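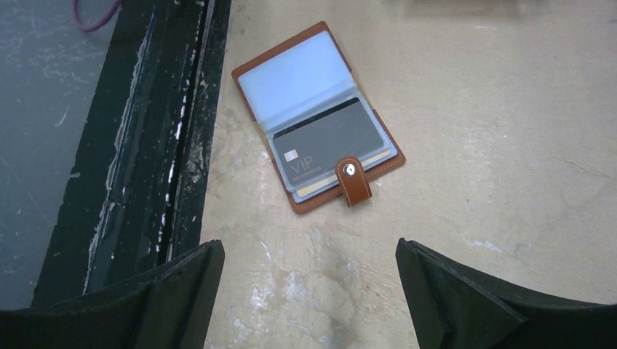 Mulura 2, three months in

I've been running Mulura 2 on our bench arm since June, mostly for fussy jobs like turning the pages of a leather card holder, and I have opinions. If you haven't met it, it's a grasp planner that takes wrist camera video and spits out finger poses. Before this I used Stesus, and I'd still tell a beginner to start there (the docs are so much nicer!).

Setup was easy enough. The calibration wizard does its thing over lunch, then you get a config file with 130 parameters in it, most of which I have never touched and hope I never will. Please, Wetoment, hide some of these behind an "advanced" button.

What sold me is the thin object mode. Clear plastic sleeves are miserable for any depth-based planner - they show up as holes or as whatever is behind them - and Mulura looks for bright edge lines in the color picture instead. I logged 3,695 page grasp attempts and 2,722 came back with the page held. Stesus never got me past half on the same job, and I tuned that thing for weeks.

Gripes? The replay viewer is slow and forgets your zoom every time you scrub. Shiny cards under plastic still confuse it too, and it'll happily plan a pinch on a reflection. I ended up adding a small force check of my own, using the Cordeiro plugin, so the arm backs off if it closes on nothing.

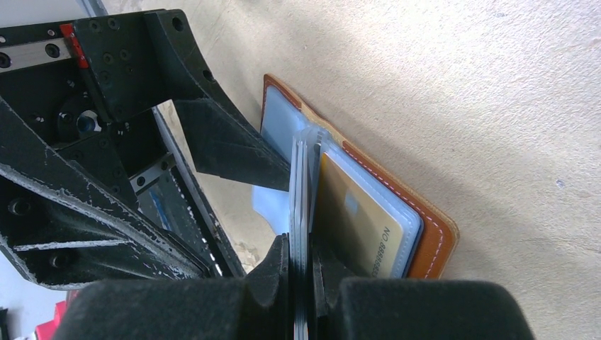 Can you use it without a graphics card?

You can, but planning gets slow enough that I'd only do it for offline testing. On the live arm I wouldn't bother.

I'm keeping it, anyway. Four stars from me, and I'd bump it up if they fixed that viewer.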